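Teaching a Two-Armed Robot to Fold a T-Shirt: What Works on My Floor

I've been driving the arms by hand for T-shirt folding since December, and Noemí Valdovinos keeps asking me to write my tricks down, so okay, Noemí!

1. Put a cloth under the shirt. Mine is a plain green one (bare carpet snags everything).

2. Do the fold with your own two hands first, slowly. You'll notice you pinch the hem way before you lift it.

3. Move like you're half asleep. My first 20 demos were all jerks and grabs, and I threw out 19 of them — the last one was only okay.

4. Start with the shirt messy. If you smooth it out every time, the robot only ever learns smooth shirts.

5. Check the fingertips up close before you squeeze. From overhead you'd swear you have the edge.

Same tan cloth, overhead first and then from the wrists:
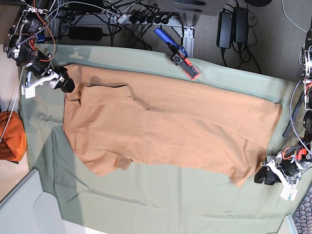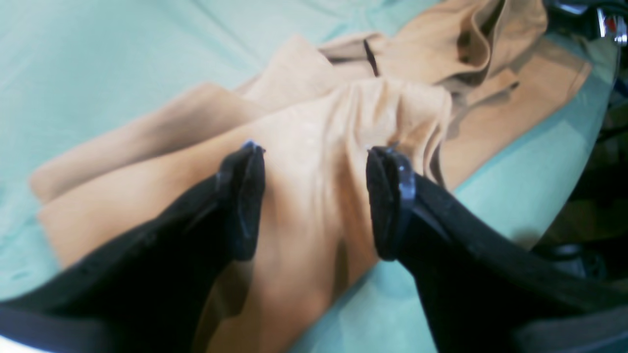
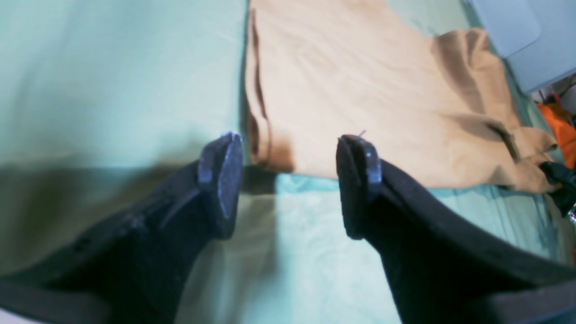 6. Quit when you get sloppy. I give it 2 hours on a Sunday, then I save the good runs, toss the bad ones and go eat something. Jaqueline Barrera lasts longer than I do, but she takes snack breaks — lots of them.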